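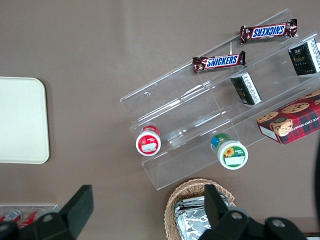
Our club at Hamden picked the snack shop task for this year's challenge, and we have been at it since October. The arm gets an order for one item and has to move it from the shop to the customer's tray. We named ours Pelier, after the street the club room is on. Most of the stock sits on a clear stepped stand, with two Snickers bars on the upper steps and a red tartan box of chocolate chip shortbread lower down. The clear plastic has been a headache. The depth readings go straight through it, so the planner thinks the bars are floating and sometimes sends the fingers in too low.

Last week I ran 17 orders in one evening and wrote down every miss. More than 3 of them came from that one problem. We now measure the height of each step by hand and type it in – not elegant, but the rules allow it.

The jars are next. They lie on their sides on the lowest step, and a round thing rolls if one finger touches it before the other. Two of the newer members are writing a slower close for those.

The team from Nyberg has offered us a practice match at the Iltier hall before the regional. We said yes. I still need to fix the cable tie on the wrist and find the spare finger pads, which were in the blue drawer in November and are not there now.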